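Re: [plillton-builders] Grikau bridge, low E buzz on a 30 inch baritone

Posted 14/10/2020

> I put the Grikau bridge on my Odera baritone in February and the low string
> still buzzes at the saddle. The neck is straight and the frets are level.
> Strings are a heavy set, with an 85 on the bottom. Should I send it back
> or file the slot?

Don't send it back yet. I had the same buzz on mine. The slot on the Grikau saddles is cut narrow, and a thick wound string sits on the shoulders without touching the bottom. With an 85 you can hear it on every open note.

What I did, in order:

1. Take the string off and check the saddle screws. Both should press on the plate. If one is hanging free, turn it down until it touches and try again before you file anything.

2. Open the slot with a round nut file, a few strokes at a time. Keep the file tilted down toward the tailpiece so the string leaves from the front edge.

3. Brush out the filings and put the saddle back. Keep the small parts in something with sides while you work.
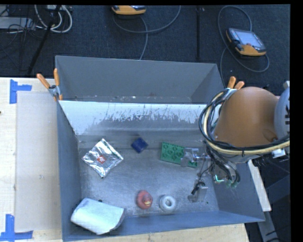 4. Restring, tune up, and set the intonation last. Mine ended up further back than the Grikau sheet shows.

If that doesn't fix it, Prustach makes a wider saddle, part 1836, that fits the same plate. I paid 40 for the set with shipping. The screws are a different thread, so use the ones that come with it.

What are you tuning to? If it's below A, I would go heavier than an 85 anyway.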